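Household Demonstrations Project: Progress Report to the Brandurside Fund
12 Sep 2024
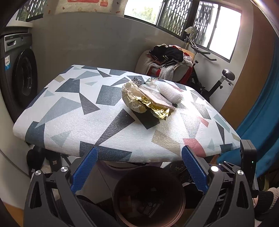 We are past the halfway point of the grant and I'm very happy to say that the demonstrations are going better than we planned for. When we wrote the proposal we had two homes in Vanevville lined up and a gripper that needed its finger pads glued back on every evening. We now have 18 homes, a gripper people like using, and 2,736 usable demonstrations on disk.

What we've been collecting
The work this period was all clearing and sorting: picking small, light, awkward things off a household surface and putting them in a bin or a basket. Wrappers, scraps of foil, plastic bags, rolls, socks. These are hard for Ra (our arm) in a way that mugs and blocks never were. A flat bag slides away when you push at it, and foil changes shape the moment the fingers close. People deal with this without thinking. They tilt the wrist, drag the thing toward an edge, pinch a corner. We have 703 demonstrations on flat or crumpled packaging alone, and watching them back has been the best part of my job this summer!

We asked everyone to leave their rooms as they are. Early on we had a habit of tidying before we started, and the models trained on those sessions fell apart as soon as there were shoes on the floor or a patterned cloth under the objects. Ironing boards, beds and the tops of washing machines are now on the regular list of surfaces, along with tables.

By hand and by remote
Most sessions use the hand-held gripper. Remote control of Ra through Oria, our operator software, is slower, and new operators need a good part of a day before their motions are smooth enough to keep. We still want those sessions, though, because they show us what the arm can really reach. Our current mix is mostly hand-held, with 79 remote sessions added for the motions where the arm and a human wrist differ most.

Problems
Clear plastic in bright window light is still our worst case. Tracking also drops out when the gripper moves fast close to a plain wall, and we lost several sessions to that in the spring. A change to the start-up routine has helped, but I wouldn't call it solved.

Next
Folding starts in November, beginning with towels. We'd like to move the money set aside for a second arm into more hand-held units, and a revised budget is attached for your approval.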